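Lullotura community playtest group, June meeting

Minutes typed up by me, Paula, from my own scribbles, so shout if I got you wrong. We started at 7 and Pascal Hamann ran the meeting. Apologies from the two people stuck at work, you know who you are.

Last month's minutes
Fine, apart from the bit where I wrote that Ivau was the final boss. Ivau is the ferryman. Fixed.

Build news
Pascal went through the new build of Cakgate and I have to say, it's a big step up! The load into the harbor level used to be long enough to go make a sandwich, and now I barely get my headphones on. The bad news is that old saves won't carry over. I grumbled (I was 500 gold richer than I'd ever been) but Pascal says the inventory got rewritten and there's no sensible way around it. Agreed to put a warning on the title screen, in big letters, before the next build goes out.

Bug list
We have 240 open reports, and plenty of those are the same ladder bug in the Mihăilă mines. I'll merge the duplicates. If you hit the ladder bug again, please don't file it, we believe you. The controller remapping one is still there too — it forgets your settings if you quit from the map screen, but it's fine if you quit from the pause menu. Pascal is taking that one.

Difficulty
This took up most of the evening. Half of us think the night fights are too hard and the other half want them left alone, and I'm firmly in the first half, because I've died to the same pair of wolves all week. We talked about a separate story mode and about just giving the player more stamina. In the end we settled on trying the stamina idea for one build and then arguing again. No vote taken.

Console version
Still no date. Pascal has sent the paperwork in and is waiting to hear back. Please don't post guesses on the forum, even fun ones.

Forum
We passed 600 members, hooray! The spoiler section needs a clearer name. I suggested "Spoilers" and that was that.

Snacks
Fruit went down well, so same again next time. I'm happy to bring it if someone else does drinks.
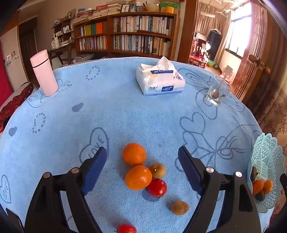
Next meeting
Saturday, same place, with the stamina build if it's ready. Pascal will send the link out beforehand so people can download it at home — the wifi can't take all of us at once. Bring your own controller, and label it.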